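Soler Township office: new counter hours and the 143 rule

Forum: Local Government > Rates and Records 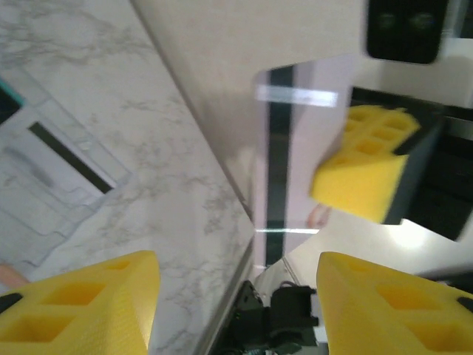
Re: Counter hours from May

tlindqvist
The front counter closes at 3:30 p.m. from May. Rates payments by cheque still go in the slot. Bylaw 143 requires land title searches to be lodged in person, so the shorter day affects anyone working in Hajdu.

grestex_rd
Bylaw 143 covers certified copies only. Plain searches can be lodged by mail. See clause 4.

tlindqvist
Clause 4 was amended in 2000. The copy on the township site is the old one.

Eniko_S
I have the consolidated version. Clause 4 now reads "in person or by authorised agent". Mail is out, but a neighbour with a signed form is fine. Form number is 3486.

grestex_rd
Accepted on mail. I still don't agree that the hours matter much if an agent can go.

plover
Does 3486 need a witness?

Eniko_S
Yes, one, over 18, not the agent.

tlindqvist
The agent has to get there before 3:30 as well. I've asked the clerk for one late afternoon a month. No reply yet.

Enikő Somogyi (Eniko_S)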